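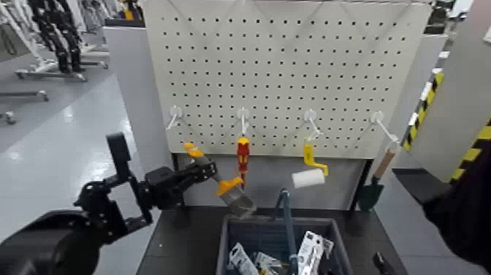 Most people who decide to paint a room start with the colour. Wrong end. Start with where things live, says Stavros Petkov, who has run the Kultel tool library out of an old bakery for 7 years and has watched a lot of brushes come back ruined. His rule is dull and it works: every tool has a place, you can see the place from the door, and the place looks wrong when it's empty. A pale pegboard does this better than any drawer. A row of four white plastic hooks, one of them bare above a paintbrush with an orange-and-yellow handle, and your eye goes to the bare one first. In a drawer you'd not think about it till Saturday.

I went to Kultel expecting a piece about borrowing drills. Got a piece about tidiness instead, sort of. The library lends 900 items. Ladders, sanders, a tile cutter the size of a coffee table, one very heavy pasta machine that came in with a house clearance. Members pay a small yearly fee and take what they like for a week. Most of it comes back on time. What goes wrong goes wrong in the details - a missing chuck key, a roller tray with a skin of magnolia in it, a spirit level somebody has used as a hammer.

Petkov keeps a ledger of this. A real one, paper. He let me read it over tea.

"Steamer, no hose." "Steamer, wrong hose." "Hose, no steamer." Page after page. He isn't cross about it. He thinks people lose bits of tools because their own homes have nowhere to put them down, and so the hose gets laid on the stairs, then on the washing machine, then behind the washing machine.

So he started going round to see. Not inspections, he's firm on that. A member asks, he turns up with a tape measure and a pencil, and they look at the cupboard together. He's done a lot of understairs cupboards. The cupboard under the stairs is where British tools go to die, he told me, and then asked me not to print it becuase his mother-in-law reads this magazine. She'll cope.

His advice, then, more or less as he gave it, over the noise of a man trying out a jigsaw:

Empty the cupboard completely. Everything out on the floor, even the bag of bags.

Put back what you used this year. The rest goes on a shelf with a date on it. Petkov writes November on everything, whatever month it is, so there's one big clear-out a year and no arguing.

Hang up whatever has a handle. Stack what hasn't. Nothing small goes loose in a box with something large.

Wash brushes the same evening. Same evening! He said it 3 times.

Kobe Aerts would disagree with some of that. Aerts repairs furniture in a unit across the yard, trading as Clevar, and his workshop is a heap. A happy heap. Chair legs in buckets, clamps along the windowsill, glue on top of the radio. He can find anything in it, and did, while I stood there naming things. Marking gauge - under a cushion. Card scrapers - in a mug. He thinks a tidy board is lovely for a shared place, where 401 members need to find the same hammer, and a waste of a good wall if you work on your own.

He does hang his saws up though. I noticed that.

The two of them have been having this argument since Petkov moved in, mostly across the yard, mostly at lunch. Lunch is from Triệu, the café on the corner, and if you go, get the aubergine. Neither has budged much. Aerts has borrowed the library's label printer and not brought it back, which Petkov has written in the ledger, underlined.

What I took home was smaller than either theory. I cleared one shelf. Threw out two dried-up tins and a tube of filler like a stick of chalk, and screwed a row of hooks on the back of the door, slightly wonky. The good scissors hang there now, and the tape measure. My husband has put his bike lock on the third one and we are in talks.

Kultel opens Wednesday evenings and all day Saturday. Bring proof of adress and, if you've got it, the hose.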